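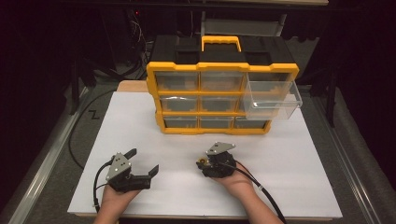 Nine-drawer organizer, top right drawer open.

November

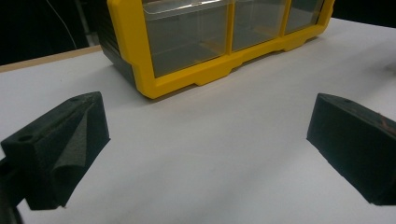

Dušan Bošković

The bottom row gets the heavy stock: 46 M4 bolts on the left, washers in the middle, the Draltier standoffs on the right. Springs go up top. Clear fronts save me labels, except for M3 and M3.5 – those I still mark. I carry it by the yellow handle with every drawer pushed fully home.

Dividers are next. 13 should cover it.

Comments

Danica Zupan: Do the drawers have a back stop? My Trumley ones drop straight out.

Dušan Bošković: A small one. Lift the front to clear it.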